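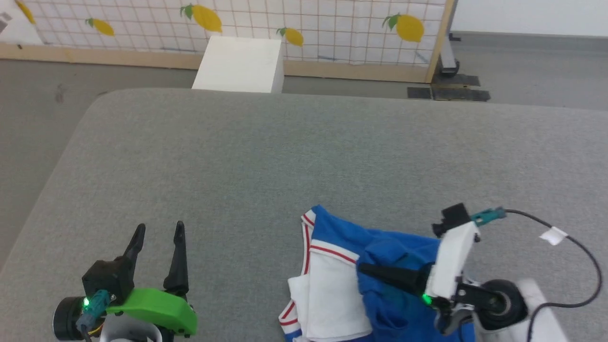 Pidetti 针织与棉质衣物洗护常见问题

本页适用于 Pidetti 以自有商标销售的棉、棉混纺、羊毛及粘胶类衣物。外套、皮革制品和带填充物的产品另有说明书，不在本页范围内。更新日期：2026年6月19日。

水洗标和本页内容不一致，以哪个为准？

以衣物侧缝内的水洗标为准。本页按面料类别编写，水洗标按单个款号编写，后者已考虑里料、印花、绣线和扣件等因素。水洗标遗失或字迹无法辨认时，可凭款号向客服索取该款的标签文字。款号印在吊牌背面，也印在订单明细的第二行。

水洗标上的符号怎么读？

符号按固定次序排列：水洗、漂白、干燥、熨烫、专业护理。

水盆内的数字为最高水温，单位为摄氏度。该数字是上限，低于此温度洗涤均可。水盆下方有一条横线表示缓和程序，两条横线表示非常缓和的程序。水盆中有手形图案表示只可手洗。

三角形为空表示可以使用各类漂白剂，内有两条斜线表示只可使用氧漂，打叉表示不可漂白。

正方形内有圆圈表示可以翻转烘干，圆点越多，允许的温度越高。正方形内的竖线表示悬挂晾干，横线表示平摊晾干，左上角有斜线表示在阴凉处晾干。

熨斗内的圆点表示底板温度等级，一点为低温，两点为中温，三点为高温。

圆圈内的字母供专业洗衣店使用，送洗时请保留水洗标，不要剪除。

缩水是怎么产生的？

棉纱在纺纱、织造和后整理过程中受到拉伸，这部分张力会保留在面料里。面料浸水后纤维膨胀，纱线松弛，尺寸随之回缩，称为松弛收缩，大部分发生在首次洗涤。机械搅动和翻转烘干会使回缩继续进行。

羊毛的情况不同。羊毛纤维表面有鳞片，在湿、热和摩擦同时作用下互相咬合，产生毡缩。毡缩不可逆，拉伸、浸泡护发素或蒸汽处理都不能使纤维恢复原状。市面上流传的“还原”方法只对松弛收缩有一定作用。

Pidetti 对尺寸变化的允许范围是多少？

棉质机织和针织产品按水洗标洗涤并晾干后，长度和宽度方向的尺寸变化不超过 3%。测量在衣物平铺、不施加拉力的状态下进行，以出厂尺寸表为基准。超过该范围的，按质量问题受理。

经翻转烘干而水洗标禁止烘干的，不适用上述范围。

怎样自行测量尺寸变化？

首次洗涤之前，将衣物平铺在硬质平面上，用手抹平褶皱，不要拉伸。记录后中长、胸宽和袖长。洗涤并完全干燥后，在同一位置再次测量。用洗前尺寸减去洗后尺寸，除以洗前尺寸，即为收缩率。

后中长从后领窝中点量至下摆。胸宽在袖窿底部水平测量。插肩袖款式的袖长从后领窝中点量起。软尺使用时间过长会伸长，测量前请与钢尺核对。

可以用 60 度的水洗吗？

只有水洗标标明该温度的款式可以，主要是白色和本色的纯棉产品。深色棉质产品在此温度下染料脱落明显加快，含氨纶的产品会逐渐失去回弹。日常穿着产生的汗渍和皮脂，用较低水温配合含酶洗涤剂即可去除。需要高温洗涤的情况包括家中有传染性皮肤病患者，此时应遵医嘱，并接受衣物寿命缩短的后果。

洗涤剂如何选择？

白色棉质：含氧漂成分的粉状洗涤剂。粉剂在低温短程序下可能溶解不完全，应先溶于温水。

彩色和深色：不含漂白剂和荧光增白剂的液体洗涤剂。增白剂沉积在深色面料上会使颜色发灰。

羊毛和丝：中性、不含蛋白酶的专用洗涤剂。蛋白酶会分解羊毛和丝的纤维本身，损伤在最初几次洗涤中不易察觉，随后表现为强力下降和破洞。

用量按水硬度和衣物重量确定，以洗涤剂包装上的说明为准。过量使用会造成残留，面料手感发硬，也容易吸附灰尘。

可以使用柔顺剂吗？

棉质衣物可以少量使用。毛巾、运动面料和经过吸湿处理的产品不应使用，柔顺剂会在纤维表面形成薄膜，降低吸水和导湿性能。已经使用过的，可以不加任何助剂重洗，必要时重复。

蓝色和黑色衣物洗涤时掉色，是否属于质量问题？

深色棉质产品采用活性染料或还原染料染色，后整理时已作皂洗，纤维表面仍可能留有少量未固着的浮色。前几次洗涤时水中带色属正常现象，应单独洗涤或与同色衣物同洗。出现以下情形之一的，请联系客服：多次洗涤后洗涤水颜色仍无减淡；同一件衣物的浅色拼接部位沾色；干态摩擦时颜色转移到皮肤或白色里衣上。

靛蓝染色产品不适用以上条件。靛蓝主要附着在纱线表层，穿着和洗涤过程中持续褪色是该工艺的固有特征，购买页面已有注明。

用盐或醋能固色吗？

不能。盐在活性染料的染色过程中用作促染剂，固着则需要碱性条件和相应的温度、时间。染色完成后再将衣物浸入盐水，不会产生新的化学结合。醋对棉用染料同样没有固着作用，反复使用还可能腐蚀金属扣件。

面料克重是什么意思？

克重指每平方米面料的质量。Pidetti 的 Danditz 系列卫衣使用 265 克的棉质毛圈布，即每平方米 265 克。克重较高的面料通常更厚，干燥所需时间也更长，但克重与耐用程度没有直接对应关系，纱线质量、捻度和织物密度同样起作用。不同组织结构的面料不宜只凭克重比较。

起球如何处理？

起球由松散纤维受摩擦缠结形成，多见于腋下、袖口和背包接触部位。短纤维含量高、捻度低的纱线更易起球。处理时将衣物平铺绷平，用去球器轻贴表面移动，不要加压，缝线和绣花部位应避开。不要用手拉扯毛球，会带出更多纤维。

洗涤时将衣物翻面，拉链拉合，与表面粗糙的衣物分开，可以减少起球。

晾干时怎样避免变形？

针织衣物吸水后自重增加，悬挂晾干会使肩部出现凸点，衣长被拉长。毛衫和较重的棉针织产品应平摊在网架上，整理至原有尺寸后晾干，中途翻面一次。晾干前可用干毛巾卷起吸水，不要拧绞。

机织衬衫可以悬挂，衣架宽度应与肩宽相符，扣上领扣和第二粒扣。深色产品避免阳光直射。

折叠存放还是悬挂存放？

毛衫、卫衣和 T 恤折叠存放，衬衫和裤装可悬挂。折叠时先将衣物正面朝下平铺，两袖沿肩线折向后背，再将两侧向中线对折，最后自下摆向上折叠。折痕应避开印花，胶浆印花长期受压会粘连，必要时在印花面垫一层无酸纸。

长期存放前衣物必须洗净并完全干燥。残留的汗液和皮脂在存放期间会氧化发黄，也会吸引衣蛾。雪松木块的气味有一定驱避作用，但不能杀灭已有的虫卵。怀疑羊毛制品有虫时，应密封冷冻处理，再清除表面残留物后入柜。

真空压缩袋可以使用吗？

短期旅行可以。换季存放不建议使用，毛衫和起绒产品在长时间压缩后绒面倒伏，折痕难以消除。

标签上写着“Herrera”，这是什么？

Herrera 是 Pidetti 的一组版型名称，肩部较宽，袖窿较深，不是面料名称，也不影响洗护方式。洗护仍按水洗标执行。

Vurbridge 面料为什么不能熨烫正面？

Vurbridge 为棉与粘胶混纺面料，表面经过磨毛。熨斗直接压在正面会使绒毛倒伏，产生亮斑。应从反面用中温熨烫，或在正面垫湿布并使用蒸汽，熨斗悬离表面。亮斑较轻时，用蒸汽熏过后以软刷逆毛向轻刷，可以部分恢复。

污渍应当怎样预处理？

先用白色吸水布按压吸除，从污渍外缘向中心操作。血渍和奶渍等含蛋白质的污渍只用冷水，热水会使蛋白质凝固。油渍先涂少量洗洁精，静置后再洗。咖啡、茶和红酒渍可用氧漂溶液，前提是水洗标允许漂白。铁锈需用专用除锈剂，含氯漂白剂会使锈渍加深。

所有处理剂应先在内侧缝份处试用，干燥后检查颜色有无变化。污渍未去除之前不要烘干或熨烫。

洗后尺寸或颜色有问题，如何申请检验？

通过订单页面提交申请，附上水洗标照片、测量数据、所用洗涤程序和洗涤剂名称。客服确认后发放寄送单。衣物应洗净、干燥后寄出，未洗净的衣物会原样退回。检验期间请保留其余配件和吊牌。

检验由面料组负责，组长为 Eirini Kyriakidis，书面结论由 Vicente Fuentealba 签发。结论列明测量值、判定依据和处理方式。对结论有异议的，可在收到之后的 34 天内要求复检，复检由未参与首次检验的人员进行。

检验是否收费？

首次检验及往返运费由 Pidetti 承担。复检结果与首次一致时，复检的运费由申请人承担。

剪掉水洗标后还能申请检验吗？

可以，但须提供订单编号，以便核对款号。通过第三方购买且无法提供任何购买凭证的，只受理咨询，不出具书面结论。

本页下次什么时候更新？

计划于7月补充亚麻类产品的内容。文字勘误请发送至客服邮箱，标题注明“洗护说明”，由 Diane Beaudoin 处理。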